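Teltwood Student Gripper Set

README, version 5, Jan 9, 2021

Recordings made by the robotics club of Ideddale with a hand-held gripper. The set has 100 short episodes, all made in rooms at home.

Files
Each episode has its own folder with the video and one text file of notes. Please read the notes first, as some episodes were repeated.

Known problems
In rooms with a bright window the walls can look darker than they are. We did not correct the colours.

Sample view, bedroom group

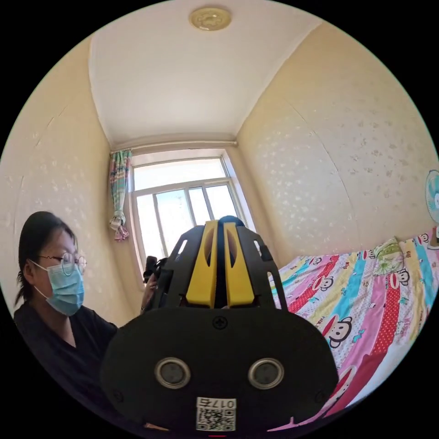 Use
Free for school and club work. Please write the name Teltwood in your report.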